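Arbeit & Alltag

Der Greifer am Sortiertisch

12. Oktober 2026

Seit Mai arbeitet bei uns im Betrieb ein Greifarm mit. Ich bin mehrmals gefragt worden, wie das so ist, meistens mit dem Unterton, ob ich mir schon etwas Neues suche. Das tue ich nicht. Aber es hat sich einiges verändert, und ich schreibe es auf, solange ich noch weiß, wie es vorher war.

Ich arbeite bei Stirkitz, in der Halle für Leergut und Kunststoffe. Zu uns kommt, was anderswo durch die Automaten fällt: Flaschen ohne lesbaren Code, zerdrückte Flaschen, Importware ohne Pfand. Das alles wird nach Farbe und Material getrennt, grün zu grün, klar zu klar, Deckel je nach Auftrag drauf oder ab. Früher standen wir dafür zu sechst am Band. Man griff, drehte, schaute, warf. Nach einer Schicht spürte man die Schultern, und im Sommer roch es nach alter Limonade.

Die Anlage heißt Irnulari und kommt von der Firma Räsänen. Sie besteht aus Tischen mit einer Schiene an der Seite und einem Greifer mit zwei Fingern und einer kleinen Kamera daran. Der Greifer nimmt einzelne Flaschen vom Tisch und legt sie in den passenden Schacht. Was er nicht erkennt oder zweimal nicht zu fassen bekommt, lässt er liegen und meldet es. Dann geht einer von uns hin.

Damit ist auch schon beschrieben, was ich jetzt mache. Am Band stehen noch zwei Leute, für die großen Gebinde und alles, was klebt oder ausläuft. Die übrigen betreuen die Tische, füllen nach, räumen Fehlgriffe weg, reinigen und führen die Liste. Entlassen wurde niemand. Eine Kollegin ist in die Annahme gewechselt, weil sie das wollte, und eine Stelle, die im Frühjahr frei geworden ist, wurde nicht wieder besetzt. Das gehört auch zur Wahrheit. In der Betriebsversammlung hieß es, die Anlage solle die Arbeit erleichtern. Das stimmt für die, die da sind.

Was mir anfangs schwerfiel, war das Zuschauen. Der Greifer ist langsamer als ein Mensch, der die Arbeit kennt. Er fährt hin, bleibt stehen, korrigiert, fährt weiter. In den ersten Wochen hatte ich ständig die Hand am Tisch und wollte die Flasche selbst nehmen. Das darf man aber nicht, solange der Arm freigegeben ist. Wer hineingreift, löst den Halt aus, und dann steht alles, bis die Schichtleitung quittiert hat. Inzwischen habe ich mir das abgewöhnt. Über die ganze Schicht gerechnet holt die Anlage vieles wieder auf, sie macht ja keine Pause.

Schwierig sind für ihn die Flaschen, die auch für uns lästig waren, nur aus anderen Gründen. Durchsichtige auf hellem Grund übersieht er manchmal. Zerdrückte rutschen ihm weg oder drehen sich beim Zufassen. Bei Importflaschen hilft ihm das Etikett wenig, weil die meisten davon nicht in der Datenbank stehen, also muss er nach Farbe und Form gehen. Eine grüne Sprite-Flasche mit chinesischer Schrift ist für mich eine grüne Flasche, fertig. Für die Anlage war das am Anfang ein Fall für die Liste.

Über die Liste wird bei uns am meisten geredet. Jeder Fehlgriff wird eingetragen, mit Uhrzeit und Grund, und alle drei Wochen holt sich Enen die Daten. Das ist der Dienstleister, der die Software pflegt. Wir haben also neben dem Sortieren auch noch Schreibarbeit bekommen. Manche finden das gut, weil man dabei sitzen kann. Andere sagen, sie hätten sich nicht für ein Büro beworben. Ich selbst schwanke. An manchen Tagen bin ich froh, nicht mehr acht Stunden lang dieselbe Bewegung zu machen. An anderen fehlt mir das Band, vor allem das Reden dabei. An den Tischen steht jeder für sich.

Geputzt wird übrigens mehr als gedacht. Leergut bringt Staub mit und Reste von allem Möglichen, und das setzt sich in die Rillen der Schienen. Im Angebot von Räsänen stand dazu ein einziger Satz. Bei uns gehen mehr als zwei Stunden in der Woche dafür drauf, und sauber ist es dann für kurze Zeit. Den Tischplatten sieht man die Monate auch an. Wir haben nach einem besseren Sauger gefragt, bisher ohne Antwort.

Geändert hat sich auch die Einarbeitung. Früher stellte man einen Neuen neben jemanden mit Erfahrung, und am Ende der Woche konnte er es. Jetzt kommt zuerst die Unterweisung, dann der Umgang mit dem Tablet, dann die Reinigung, und das Sortieren selbst lernt er nebenher. Ob er später noch mit der Hand fühlt, was für ein Kunststoff das ist, weiß ich nicht. Ich kann es noch, brauche es aber seltener.

Beim Lohn ist alles gleich geblieben. Der Betriebsrat verhandelt darüber, ob die Tischbetreuung höher eingruppiert wird. Sobald es da etwas gibt, schreibe ich es hier dazu.
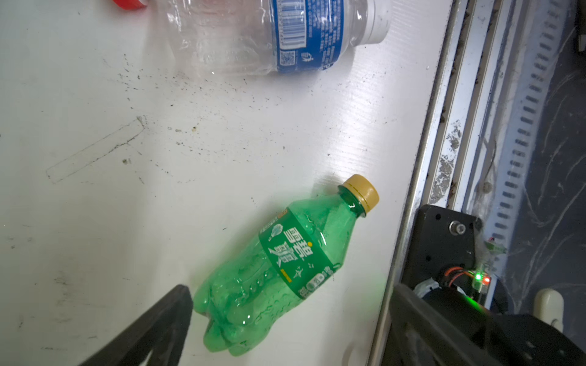

Leergut auf dem Sortiertisch, vorn die grüne Sprite-Flasche zwischen den Greiferfingern.

Kategorie: Arbeit & Alltag | Schlagwörter: Leergut, Automatisierung, Schichtarbeit

6 Kommentare · 3-mal geteilt

Kontakt · Impressum · © 2026 · Nach oben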